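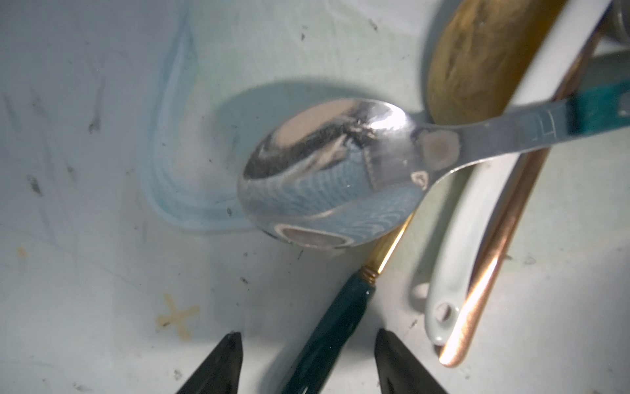 Re: [kitchen-table] Sorting mixed cutlery before September

List home | Threads | Authors | Search | Subscribe

From: Hashini Mollah
To: kitchen-table list

Anjana Haque wrote:
> I have inherited my aunt's cutlery and nothing matches. Some knives
> have thick colored handles, the spoons are plain steel, and one
> spoon has a dull spot at the neck which I can't remove. I have 36
> pieces and only one drawer. Do you keep everything together or
> divide it? And is a flat tray better, or something deeper?

Dear Anjana,

Thank you for your message. I had the same problem when we moved to the house in Ekanayake, so I write what I have learned, and the others can correct me.

First, the dull spot. On my steel spoons such a spot sits most often where the bowl becomes narrow and the handle begins. The sponge goes over this place too quickly. I make a paste from baking soda and a little water, leave it there for 11 minutes, and rub with a soft cloth. Please do not use steel wool – it leaves fine scratches, and on a polished spoon you will see them every time you lay the table.

Second, the knives with colored handles. I wash them by hand and do not let them stay in the water. My old Lorkisum set lost its shine after one year in the dishwasher, and the steel pieces from the same drawer had no damage at all.

Third, the drawer. I gave up on it. Now our daily cutlery stands in an open container and goes directly to the table, where each person takes what is needed. The fine pieces stay in the drawer, wrapped in a cloth.

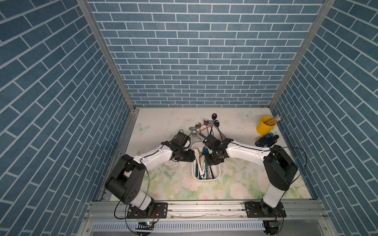 Should the cutlery stand with the handles up or down?

Handles up for knives and forks, so that no hand touches the blade or the points. Spoons can go either way. I put them with the bowl up, and then I find them faster.

For the container I prefer plastic with rounded corners, as crumbs do not stay in it and it wipes clean in one movement. Stunari sells a tray with 3 sections, but for mixed handles I found the sections too narrow.

With kind greetings,
Hashini

Filed under: Kitchen & Table > Cutlery care

Contact the list owner | © Flallero Household Lists | Back to top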